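Sleeping in Other People's Spare Rooms
11/7/18

I have been a houseguest more often this year than in the ten years before it put together, and I've started to form opinions. Strong ones, I'm afraid.

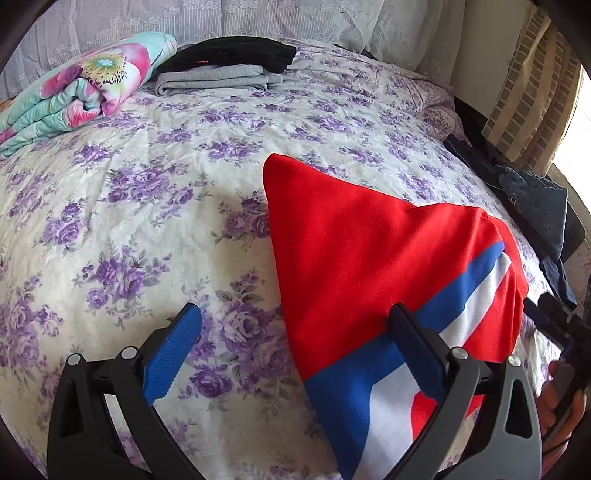

It began in April, when I gave up my apartment in Ornell with the new place in Trirkby not ready until the fall. I figured I'd rent something month to month. Then my old friend Callum heard about it and wouldn't have it. "You'll stay with us," he said, "and when you get sick of us you'll stay with somebody else." And that is pretty much what I did, with 3 suitcases and a box of cookbooks I never once opened.

I grew up in a house where the spare room was sacred. My grandmother kept it made up all year round, flowered bedspread pulled tight, and we kids were not allowed to so much as sit on the edge. I got spanked for it once (I had a popsicle, so fair enough). When my great-aunt finally came to stay she slept two nights in there and complained about the pillows, and my grandmother talked about it until she died.

So I arrived at Callum's house with very grand ideas about being a guest. I stripped my own bed every Saturday. I asked before opening the fridge. I think I drove them a little crazy, to tell you the truth, and after eight days of this his wife handed me a bag of potatoes and a peeler and said supper was mine on Thursdays. I have never felt so welcome in my life.

After that came the Bashirs. Ikechukwu works nights and the house is quiet as a library until three in the afternoon, so I learned to make coffee without running the grinder, and I learned which stair creaks. It's the fourth one. I still skip it in my sleep. He left me notes on the counter about the mail and the trash and what he thought of the ball game, and I kept every one of them.

What I've come around to is that the room itself hardly matters. I've slept on a feather mattress this year and I've slept on a foldout with a bar right across the kidneys, and I was happy on both. What I do care about, now that I've been at it a while, is a lamp I can reach from the bed and a place to hang one shirt. Somewhere to put your book down, too. And please tell your guest how the shower works! I spent nine minutes at Garba's place in a towel, turning a knob that had nothing to do with anything, too proud to call down the stairs.

Towels could be a whole post. Garba puts out a stack so tall you'd think a swim team was coming, and Iolo gives you one, thin as a dishrag, and tells you it dries faster that way — he's right, too, but I missed Garba's towels something awful.

Anyway, I've had my own keys since last month. The second bedroom has a bed in it and not much else, and the curtains are still in the bag. Callum's family is coming the weekend before Thanksgiving. I've already bought the potatoes.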